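Cushions, 225 of them, and what the grippers made of it

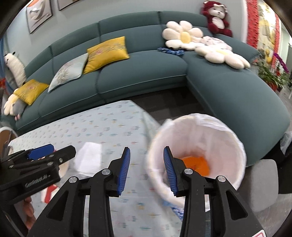
The Pillis project has spent most of its life on one dull question: if you want a robot to learn to tidy a living room, whose living room should it learn from? Our first answer was our own, meaning the mock lounge at the Plekendale lab, which has one beige sofa, one lamp and all the charm of a dentist's. We collected 900 demonstrations there before Suqin Wei pointed out that the policy had become extremely good at our sofa. Put it in front of anyone else's and it behaved like a guest who has been told not to touch anything. So last August we packed up the hand-held grippers and went visiting. A teal sofa with two daisy pillows, a long white plush animal in the corner and a dark red teddy bear perched on top of the backrest is a fair test of whether a model has learned "cushion" or has merely learned "beige". It also gives you soft things lying against other soft things, which our lounge never did.

The method is simple enough to explain at a bus stop. A person does the tidying with a gripper in each hand, the camera on the tool records what the fingers are up to, and we train on that. No robot leaves the building, which pleases the insurers. The arms back in Plekendale carry the same fingers, so the view from the tool is close to what the robot will get later on.

For the comparison, Anil Reddy trained two versions of the policy, which we call Pai. One had all 900 lounge demonstrations. The other had just 225 of those, swapped for home recordings up to the same total. Everything else was kept the same, including the training time and Anil's gloomy forecast. Both were then tested on furniture neither had met. The lounge version did well until something was lying on top of something else, at which point it tended to pinch the join between the two and lift neither. The mixed version went for an edge far more often, and when it missed it usually had another go. It is still poor with crumpled cloth. Show it a bunched-up blanket and it dithers.

There is a catch, and it took up most of our last meeting. The mixed version is worse in our own lounge. Only slightly, but Suqin would like to know why and so would I. Her view is that we thinned out the lounge data too far. Anil thinks the old version had simply memorised the lamp. We have moved the lamp and are running the whole lot again, so one of them will be unbearable by the next issue.

The recordings are being cleaned up on the Clulteo server, where there are now 1741 clips from all our rooms, counting the practice runs and the ones where somebody dropped the gripper. Please don't start training on the folder marked "final". The one you want is "final 4".

Anyone in the group with a sofa of strong character and a free afternoon should have a word with Suqin. You needn't tidy up first – we would much prefer it if you didn't.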